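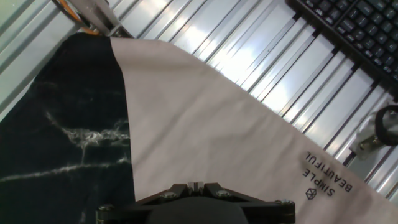
Faltville Hall: pre-opening inspection of temporary exhibition structures
Checklist with inspector's comments
Sheet 2 of 2. Sheet 1 covers the forecourt and the entrance ramp.
Inspection date: 16 February 2025
Inspector: Ignacio Ulloa
Designer: Sfeir
Contractor for partitions and raised floor: Lekum
Drawing set: 2362, revision C

Key: S = satisfactory. A = action needed before opening. M = monitor. N/A = not applicable.

1. Raised floor

1.1 Pedestals seated on spreader pads, no rocking under foot load: S
1.2 Floor panels flush to within 2 mm at joints: A
Comment: Lipping of 4 mm at the joint between bays C and D, on the main visitor route. Lekum to shim and re-measure. Bays A and B comply.
1.3 Edge upstands fixed and continuous: S
1.4 Ramp gradient and landings as drawing: S
Comment: Measured with digital level at three points on each ramp. The lower landing is slightly longer than drawn. No objection.
1.5 Access hatch to floor void marked and unobstructed: A
Comment: Hatch 3 is under a model plinth. Move the plinth or agree another hatch with the designer. Moving the plinth is simpler.

2. Partitions and suspended elements

2.1 Partitions above 2.4 m braced or tied at head: S
2.2 Ballast present and as calculation: M
Comment: Ballast at partition P7 is correct by weight but has been placed on one side of the base frame only. Stable when pushed at shoulder height. Redistribute when the adjacent case is next moved.
2.3 Suspended panels, two independent fixings each: S
Comment: All 56 hangers checked from the tower. Secondary wires fitted throughout. Two had excess tail left hanging and these were trimmed during the visit.
2.4 No loads taken from existing cornice or plasterwork: S
2.5 Projector brackets locked and tagged: S
2.6 Certificates of reaction to fire held on site for linings and drapes: A
Comment: Certificates seen for the ceiling scrim and the wall lining. None for the drapes to the screening room. The supplier's email is not a certificate. Screening room stays closed until this is received.

3. Means of escape

3.1 Clear width of routes as plan: A
Comment: Route 2 is narrowed by a bench at the foot of the timeline wall. The bench does not appear on the plan. Remove it, or submit a revised plan with the width recalculated.
3.2 Final exits open fully without a key: S
3.3 Exit signs visible from every point on route: M
Comment: The sign over exit 4 is partly hidden by suspended panel 13 when approached from the north bay. A second sign at low level has been fitted and is accepted for this exhibition. It should not be carried forward to the June rehang without a fresh look at the sightlines.
3.4 Emergency lighting, short function test: S
3.5 Assembly point notices displayed: S

4. Electrical

4.1 Temporary distribution board locked, labelled, RCDs tested: S
4.2 Cables crossing visitor routes covered or run in floor void: S
4.3 Lighting transformers ventilated: M
Comment: The transformers behind the Stitis model stand close together in a closed box. Leave the rear panel off for the first full day of operation and take a temperature reading before it is refitted.
4.4 Portable equipment tested and tagged: A
Comment: Monitor at the reception desk has no tag.

5. Models and display furniture

5.1 Plinths stable, no sharp corners below 1.5 m: S
5.2 Glazing to cases marked as safety glass: S
5.3 Large sectional model secured to base: A
Comment: One of the two bolts on the street side is missing. Same finding as at the previous visit.
5.4 Wheelchair approach to table models: N/A
Comment: Dealt with in the separate access report.

Result

Hall may not open to visitors until all items marked A are closed, except 2.6, where closure of the screening room is sufficient for the time being. Items marked M to be entered in the daily log by the duty manager and initialled. Photographs of items 1.2 and 3.1 after correction may be sent in place of a second visit. Item 5.3 will be checked in person.

Signed: I. Ulloa
Copies: Sfeir, Lekum, hall office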